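The block bin theory of everything

Somewhere in the past few years, the toy shelf became a matter of doctrine. There are people who will tell you, with a straight face, that the container your child's blocks live in shapes the way that child will one day do long division. I have met several of them. I have also paid for some of their recommendations, so I come to this subject with a grudge and a receipt.

The fashion at the moment is for metal. Plastic tubs are out, wicker is thought to be bad for small fingers, and the canvas sack with the drawstring, in which my own blocks spent the whole of my childhood, is spoken of as though it were a sort of neglect. What you want now is an open metal bin, low enough to see into, with very little in it. Few blocks, few colours. The word they use is "legible".

I first heard it in October at Vestbridge, a play centre in what used to be a carpet showroom, where parents pay by the session to sit on the floor. The man explaining it to me was Mulugeta Woldemariam, who runs the place with his brother Natnael and who has strong views about tubs.

"Give a child 100 blocks and they tip them out and walk off," he said. "Give them a handful and they sit down."

I asked whether he had any evidence for this. He said he had eyes. 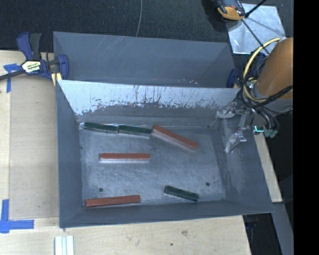

Words: Features desk
Home & Family

A handful, then, is what we are talking about. Three dark green, three reddish-brown, all the same long shape, loose in a grey metal bin on a pale wooden table, with a second bin behind. No arches, no triangles, and none of those little half-cylinders that end up under the sofa. One of the green ones has gone pale at the edges. The metal is scratched all over, and I found that I trusted it more for that than for anything I had been told about it.

I do have doubts. The first is that six blocks is a very small number of blocks. You can make a wall, if you don't mind a low one. You can make a line, and a line with a bend in it. You can sort them by colour, which takes an adult about as long as it takes to say so and a two-year-old perhaps a minute. After that I would expect a sensible child to look round for the rest.

Mulugeta's answer is that the rest are on a shelf and come out later. This is called rotation, and every household that tries it finds out the same thing, namely that somebody has to do the rotating. In the first week you are a museum curator. By the third, the reserve collection is in a carrier bag behind the door and the children know exactly where it is.

The second doubt is the price. Andent, whose catalogue is a favourite with this crowd, sells a pair of metal sorting bins with a set of blocks in two "earth tones" and a leaflet. I won't repeat the figure, but I will say that a catering supplier will sell you a metal bin with sloping sides for a good deal less, and that it won't come with a leaflet. When I put this to Natnael, he laughed and said the ones at Vestbridge had come from Gebreyes, a shop on the ring road that mostly deals in café fittings. His brother looked at the ceiling.

The third doubt is noise, and I hold this one most firmly. A wooden block dropped into a canvas bag makes a soft thud. A wooden block dropped into a metal bin makes a noise like a shed falling over. I tried it at home with a roasting tin and my nephew's building set, on a Thursday at 6 in the morning, and the neighbours have been cool with me ever since. The leaflet calls this "auditory feedback".

To be fair to the metal-bin people — and I had not planned to be — some of it holds up. An open bin with sloping sides is easy to reach into. You can see everything that's in it from where you are sitting, which can't be said for a deep tub, where the one piece you want is always at the bottom with the biscuit crumbs. Metal wipes clean. It doesn't crack when it is stood on, and it will be stood on.

The business with two bins I also came round to, up to a point. The idea is that one holds what is being played with and the other takes what is finished, so that clearing up becomes part of the game. I watched a girl of around 5 do this very properly for several minutes, moving blocks across one at a time with great care. Then she put the empty bin on her head. Her mother said she does that at home with the colander.

What I can't swallow is the theory laid on top. Vestbridge has a poster by the coat hooks saying that "visual calm" leads to longer attention, and I asked where the claim came from. Mulugeta said a course. Natnael said the poster had been there when they took over the lease. I have since read through the material from Atiteo, the company that runs the course, all 26 pages of it. It repeats the claim on most of them and doesn't say who measured what, or for how long, or compared with which tub.

It may still be true. Plenty of things on posters are. But I grew up with a sack of something like 300 mismatched blocks, some of them chewed by a previous generation, and I remember whole wet afternoons on the floor with them. I also remember crying when I was told to put them away, so perhaps that is a point to the other side.

If you have a metal bin in the house already, try it. Put in a few blocks, all one shape, and leave it on a table the child can reach. Put a tea towel in the bottom if you have neighbours. If they like it, fine, and if they tip the whole lot out and wander off, you have spent nothing and there are only six to pick up.

I would leave the leaflet in the shop.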